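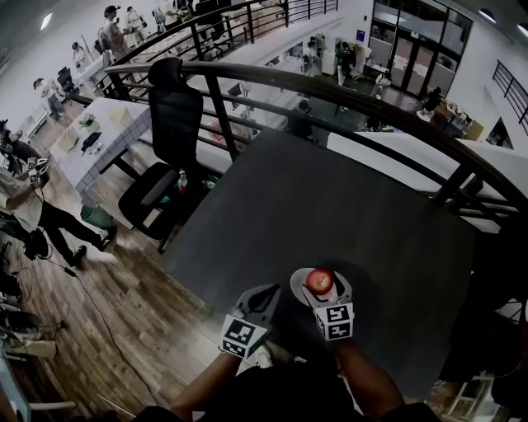
Keeping Apples Through the Winter

Apples last longest when they are cold, slightly damp and left alone. A refrigerator drawer set to high humidity will do for a small batch. For a bushel or more, use an unheated basement corner, a garage that stays above freezing, or an old fridge.

Sort before you store. Anything with a bruise, a soft spot or a missing stem goes in a bowl to be eaten first. Check the blossom end as well, where rot often starts. Do not wash the good ones until you are ready to use them.

Wrap each apple in a half sheet of plain newspaper and set them in a shallow box, no more than 2 layers deep. Thick-skinned late apples keep well into January. Early summer kinds go mealy in a couple of weeks and are better cooked.

Keep apples away from potatoes and carrots. The gas that ripening fruit gives off makes potatoes sprout and turns carrots bitter. It is useful for hard pears, though – put one apple in a paper bag with the pears, fold the top over and look again after a couple of days.

Go through the box once a week. I do mine on Thursday, the night before trash pickup.

Sauce from the soft ones

Peel, core and chop 5 pounds of apples. Put them in a heavy pot with a cup of water and the juice of a lemon, cover, and cook on low until they fall apart. Add sugar at the end, after tasting. Freeze in straight-sided containers with an inch of space at the top.

Cut slices for lunch boxes stay pale if you soak them for five minutes in a cup of water with a pinch of salt, then rinse. Lemon juice works too but you can taste it.

– Heledd Owen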